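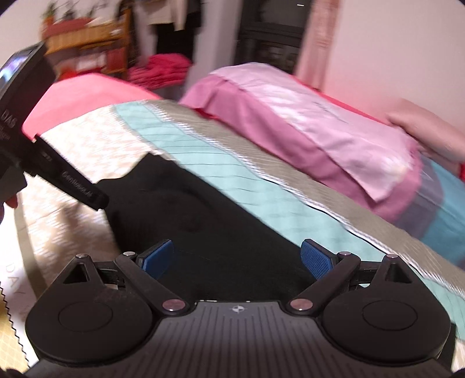 Fold It on the Bed

If you've been folding laundry on the couch or, worse, standing over the dryer, please try the bed! It's the biggest flat surface in most homes, it's the right height if you kneel or sit on the side, and you can spread a whole piece out before you start.

Pull the quilt tight first. A lumpy surface gives you lumpy folds, and you'll be chasing wrinkles that belong to the bedding.

Do all the black things together. I used to mix them in with everything else and spend ages turning them over looking for the front. Now I feel for the side seams, line those up, and smooth from the middle out with the flat of my hand. A patterned cover helps a lot here (I'm devoted to my old Prisby patchwork), as dark edges show up so well against something light and busy.

Socks: Flat, Not Balled

I was a sock-baller for years and I take it all back. Balling stretches one cuff every single time, and those are the socks that end up around your ankles. Lay the pair together, toe to toe, and fold the toes up toward the cuff. Fold once more and press down. You get a neat flat bundle that stands on its edge in a drawer, and you can see every pair you own.

A black sock on chevron or yellow patchwork is so easy to spot, too. On my navy blanket I'd lose one for a week.

Odd ones go in a bag on the doorknob. Give them until the end of the month, then they're dust rags.
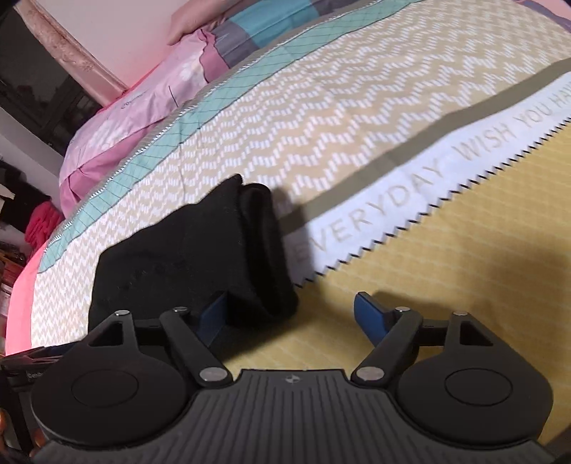
Putting It Away Before Bedtime

My best trick is timing. I dump the basket on the bed at 5, so it has to be dealt with before anyone can sleep. I set a timer for 10 minutes and it's almost always enough for one load, sometimes with a minute left to straighten the pillows.

Keep the piles in the order you'll walk. Mine go closet, dresser, bathroom, left to right across the bed, and I carry them off in one loop.

Push the pillows and any spare bedding up to the far end so you have room to work.

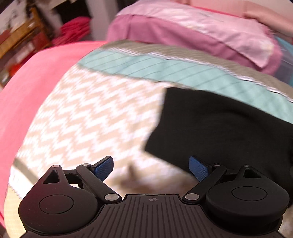
Pieces with awkward shapes, like anything with a scooped neck or cutaway sides, fold best if you make a rectangle first. Tuck the uneven parts in toward the middle, then fold in thirds. It feels fussy the first few times and then your hands just do it.

For lint on dark fabric, a barely damp rubber glove is wonderful. Wipe in one direction only and the fluff rolls up into a little sausage you can pick off. The Mistix roller I keep in the nightstand is good for a last pass, but the glove does the heavy work.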